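A cota de Droseck

O marégrafo de Droseck registava o nível da água de seis em seis minutos e enviava os valores à capital uma vez por dia. Em agosto, a série começou a subir. A subida era regular, sem ruído, e não aparecia em nenhuma das estações vizinhas.

Carys Trevor recebeu o processo numa sexta-feira, com o número 904 escrito a lápis na capa. Levou consigo um nível ótico, duas miras e o caderno do observador anterior, Decha Sombatkul, que se reformara sem deixar morada.

A marca de referência estava cravada no degrau inferior da capitania. Segundo o caderno, ficava 345 centímetros acima do zero da régua. Trevor fez o nivelamento de ida e obteve 331. Fez o de volta e obteve 331. Trocou as miras, verificou a bolha, esperou que o vento caísse e repetiu tudo. O erro de fecho foi de um milímetro, dentro da tolerância.

-- A régua desceu ou o degrau desceu -- disse Satish Katiyar, o capitão do porto, que assistira às medições encostado à porta.

-- Se a régua descesse, a leitura subia e a distância aumentava. Diminuiu. Foi o degrau.

-- Então o mar não subiu.

-- O degrau não explica o mar. O marégrafo não assenta no degrau.

Katiyar pensou nisto durante algum tempo e foi buscar café.
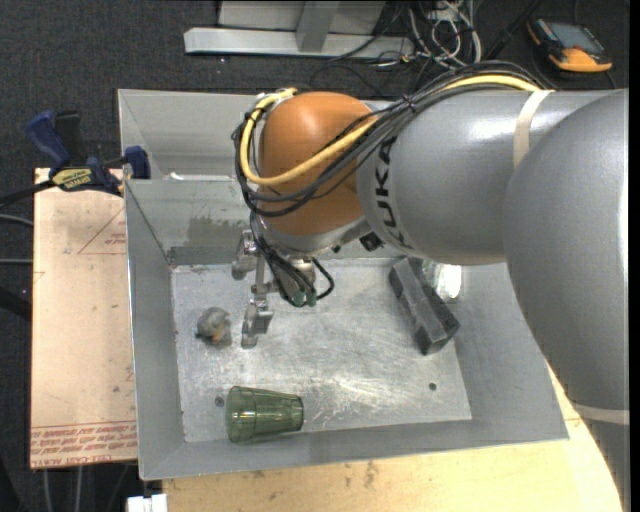
À noite, na pensão, Trevor releu o caderno de Sombatkul desde o princípio. As primeiras páginas traziam apenas horas e alturas. A partir de certa altura surgia uma terceira coluna, sem título, com valores pequenos e sempre crescentes. O último era 14. A diferença entre 345 e 331 era 14.

Verificou a data da entrada. Tinha nove anos.

Às cinco da manhã desceu ao cais com uma lanterna. A maré estava na vazante, conforme a tabela. Pousou a mira no degrau, leu, anotou. Depois abriu o caderno na primeira página em branco, traçou três colunas com a régua de bolso e preencheu as duas primeiras. Na terceira hesitou. Escreveu 15 -- a lápis, como o número da capa -- e ficou à espera de que clareasse para medir.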